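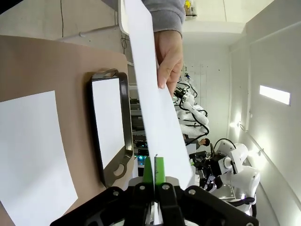 Wostovel's submission to the league argued that a squad limit punishes clubs with good academies, and asked for every player under 21 to be left off the list.

The league office at Nernen turned the request down in September. The ruling is the set reading for this session and should be read alongside the rules summarised in these notes.

Squad registration: main points

A club may register 26 senior players for the season. A player counts as senior from the season after his nineteenth birthday. Loan players count against the limit of the club they join, and the parent club may fill the vacant place only once the loan has been lodged.

Late registration carries a charge of 3,000 per player. Melance paid it twice in one season and still fielded both players in the cup, where a separate list applies.

Worked case

Aryee lent out a defender and signed a goalkeeper on the same afternoon. The signing was lodged first. For 2 hours the club stood one over the limit, and the league treated this as a breach although no match was played in that time. The order of lodging decided the matter.

Points for discussion

Should a breach without a match carry a points penalty or only a charge?
Does an age exemption help small clubs, or mainly those that already own large academies?

Reading: league ruling 742, sections on loans and on appeals. Bring a copy to the seminar.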